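Foam pads vs bare fingers, does the Clernach result hold up?

latchkey_lou
5:40 pm
Has anyone here read the Clernach write-up on hand-held gripper demos? They collected 560 demonstrations, trained one policy, and claim foam-faced fingers beat bare ones on thin plastic. My lab has spent a year blaming the network. I would love to blame the fingers.

pinchpoint
5:52 pm
Read it. The comparison is three seeds and one table. I own socks with a larger sample size.

latchkey_lou
5:58 pm
Three seeds is three more than we ran.

Dong-geon Yeo
6:15 pm
I worked on the data side of that one. The seeds complaint is fair. The full set is 1499 demos, and the 560 are the ones left after we dropped everything where tracking was lost. The foam gain was mostly on lids. On picking up small parts it did nothing, and we say so in the appendix, where all honest sentences go to retire.

pinchpoint
6:21 pm
So you filtered out the hard ones and then success went up. Amazing.

Dong-geon Yeo
6:34 pm
We filtered on tracking, before anyone looked at success. You can argue that the two are correlated. I argued it myself and lost.

woo_user_5
7:02 pm
We tried the same recipe with the Woo trainer and got no difference between foam and bare. Our boxes were opaque, though. Is the see-through plastic part of the story?

Dong-geon Yeo
7:10 pm
Probably. Smoky plastic gives the wrist view very little to hold on to except highlights on the rims. This is from the short version in the Bornurari newsletter:

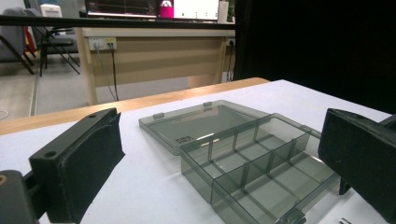 Bornurari Notes, Issue 5, p. 3

Foam on both fingers, lid open flat behind the box. Look at how much of the dividers is table showing through. My guess is the foam forgives a bad depth estimate, so a policy that is slightly wrong still gets a grip.

pinchpoint
7:19 pm
Then it's a paper about forgiveness. Run it on opaque boxes and I'll stop typing.

latchkey_lou
7:26 pm
Please don't give him that kind of incentive, some of us enjoy this. What foam thickness? The Darnar pads we have are thin and peel if you look at them.

Dong-geon Yeo
7:41 pm
Thick. I'll check the parts list and post it tomorrow. Opaque boxes are planned for September.

pinchpoint
7:43 pm
September of which year?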